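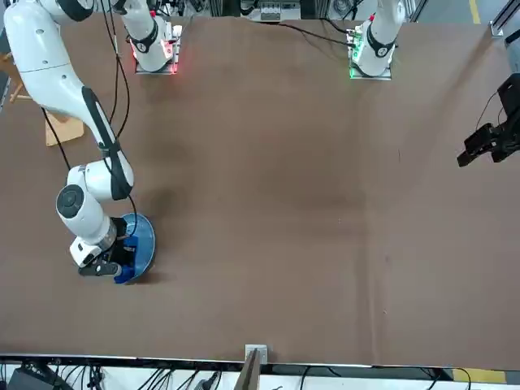
Is the Ostora two-arm kit worth it for a small kitchenware shop?

2 min read

Posted by Nives Palumbo

So I run a small shop that packs dish sets to order, and I've been looking at the Ostora tabletop kit, the one with the two white arms and the black-fingered grippers. Their sales guy wants me to take the trial first, 300 dollars a month, and then decide on buying. My whole question is plates. Mugs I'm not worried about, bowls I can live with, but plates are thin and wide and we handle them all day long. Has anybody run plates on one of these for real work? Also I've only got one decent table and I don't want to bolt anything into the floor. Thanks in advance!!

Furine

We had the trial in our stockroom from December into spring, so I can tell you how it went for us. Plates are fine if you let the gripper take them by the edge, pointing down, so the plate hangs at a tilt. What it would not do for us is pick one up lying flat on a bare table. We put a little foam strip under one side and after that it was pretty steady -- slow, but steady. Budget time for the setup, because the default grip force is set for boxes and you really want to turn it down before you go anywhere near your good stoneware (ask me how I know). Start with cheap plastic ones.

The other thing is cables. They hang in loops off the arm, and ours kept dragging across the tabletop until I clipped them up higher. Not hard, just annoying, and I think for that price the clips should be in the box. Nothing went into the floor, the arms mount to the table. You do want a big table though, and a heavy one.

Would I buy it? For us, no, we don't ship enough. If you're doing 2000 plates a month I'd say take the trial and see.

cokodo_dan

get the soft finger pads. the stock ones are too slick for glaze

Oakley

I'd wait on it, personally. Support was friendly but it took them two weeks to get back to me on a calibration problem, and I was paying the whole time. Ask them to put a response time in the trial agreement before you sign. They did it for me the second time around.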